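Leave the table clear, and give the small things a box

By Teodoro Hinojosa

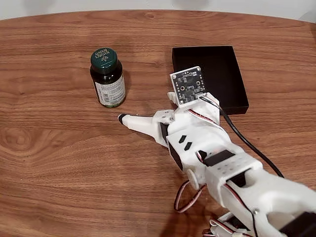

A supplement bottle and an open black box on an oval wooden table.

My wife's aunt left us an oval table, and for the first three years we owned it I could not have told you what the grain looked like. It was under things. Post, chargers, a bowl of keys, hand cream, a torch with no batteries, the vitamins. We ate at one end of it and moved the pile along when people came round.

I think most households treat a table like this. It is the nearest flat surface to the door or the kettle, so it fills up. The usual advice is to buy more storage, and I have come to believe that the usual advice is wrong. We had plenty of storage. There was a sideboard from a shop in Litley that cost 400 pounds and had six drawers, and all six were full of things we never looked for. The things we did look for were on the table, where we could see them.

What changed matters was a shallow black box with no lid. I bought it for something else and it ended up by the fruit. The rule we made was simple. Anything small that lives on the table lives in the box, and when the box is full, something has to go somewhere else before anything new goes in.

I want to argue for the open box in particular. A lid is a bad idea. People put a box with a lid on the table and then stand things on the lid. Drawers are worse, as you have to remember what is in them. A low open tray shows you everything at a glance, and it looks untidy quickly enough that you deal with it. Ours has low sides, so even a small bottle shows over the top.

Bottles are where I disagree with my wife. She says vitamins belong in the kitchen cupboard with the tea. I say that a bottle in a cupboard is a bottle that goes out of date. Two winters ago I cleared ours and found one with 100 tablets in it when new and nearly all of them still there. Since the current one has stood by my place at breakfast I have taken them most days. Whether they do me any good is a separate question and I have no opinion on it that is worth printing.

There is an exception and it matters. If you have small children in the house, or they visit, tablets go up high and shut away, and the argument stops there. Our neighbours, the Öztürkmens, keep theirs on top of the fridge and they are quite right to.

The other objection I hear is that a table should be used. My brother-in-law Piter says a clear table looks like a furniture showroom. I understand that, but I think he has it backwards. His own table is so well used that he does his tax return on the ironing board. Ours gets more use now than it did before. I cut out a pair of curtains on it in June. We had nine for lunch on a Saturday and nobody had to carry a heap of paper into the bedroom first.

It also means you look after the wood. When the surface is covered you do not notice rings and scratches until they are old. I wipe ours with a damp cloth and then a dry one, and wax it twice a year with a tin that cost far less than the 189 pounds I was once quoted for having the top redone. There is a swirling knot in it that I am fond of and would have gone on not seeing.

I would not push this too far. A friend in Bisau Road cleared her whole ground floor in a week and had most of it back out by the end of the month. One table and one box is enough to be getting on with. Start with the post, as half of it can go straight in the recycling, and do the chargers last.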